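**Travlow compares two parallel grippers in Clenton**

Travlow has finished a bench comparison of two parallel grippers at its Clenton workshop. Each ran 259 picks on a two-arm table, lifting cans, boxes and other small grocery items. The Hudberg gripper dropped nine. The Bhatt dropped 20, most of them cans gripped too close to the rim. Both used the same controller and speed settings. A longer run of 900 picks is planned for May. 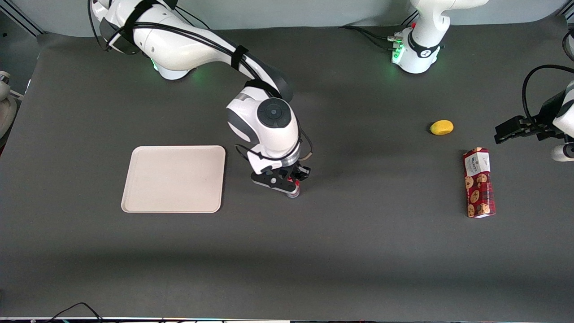 Solange Cormier said she would wait for the longer run before ordering either one, and wants finger wear measured too.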